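# Tag der offenen Halle bei Bovik: der Arm, der nicht anhalten wollte

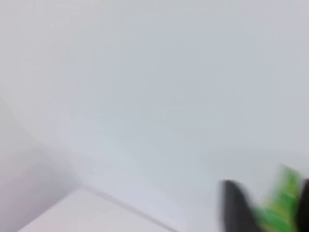 Declan Hartley meinte noch am selben Abend, für ihn sei das gar kein Roboterfehler gewesen, das sei ein Bedienfehler mit sehr langem Anlauf, und darüber solle ich bitte auch schreiben. Mache ich gern!

Also von vorn. Bovik hatte im Juni die Halle geöffnet, 60 Leute durften pro Durchgang hinein, und ich hatte einen Platz im zweiten ergattert. Gezeigt wurde die Greifzelle mit der Steuerung von Rirel: ein Arm mit zwei dunklen Fingern und einer kleinen Kamera am Handgelenk, der einzelne Teile aufnimmt und umsetzt. Auf einem Monitor lief das Kamerabild mit. Man schaut dem Greifer sozusagen über die Schulter, und ich hätte da stundenlang stehen können.

Kurz nach elf kam dann der Moment, über den hinterher alle redeten. Der Arm hatte etwas Hellgrünes gegriffen, sollte auf Ablagehöhe abbremsen – und schwenkte einfach mit vollem Tempo durch. Acht Zyklen lang war alles sauber gelaufen, beim neunten eben nicht. Usa Thongdee, die uns führte, drückte sofort den Not-Halt, und der Arm stand. Passiert ist niemandem etwas, der Zaun war zu und die Türverriegelung aktiv.

Großartig fand ich, was danach kam. Statt uns zum Kaffee zu schicken, holte sie das Fehlerprotokoll auf den großen Bildschirm und ging es mit uns durch! Die Meldung trug die Nummer 159: reduzierte Geschwindigkeit angefordert, Freigabe nicht bestätigt. Beim Umrüsten am Morgen war ein alter Parametersatz geladen worden, in dem die langsame Zone schlicht fehlte. Die Steuerung hat das bemerkt, aber nur eine Warnung geschrieben und weitergemacht.

Genau da wurde es lebhaft. Shirley Horrocks wollte wissen, warum so eine Warnung den Zyklus nicht sperrt. Gute Frage, fand auch Usa. Künftig soll der Arm ohne bestätigte Zone gar nicht erst anlaufen, und nach jedem Umrüsten gibt es eine Leerfahrt im Schleichgang. Ob Rirel das in der Steuerung selbst ändert, ist noch offen.

Die Zelle blieb für den Rest des Vormittags aus. Wir sind dann weiter zur Fördertechnik gegangen (auch schön, aber kein Vergleich). Für den Herbst ist ein weiterer Termin geplant, Anmeldung wieder über den Empfang – ich stehe schon auf der Liste.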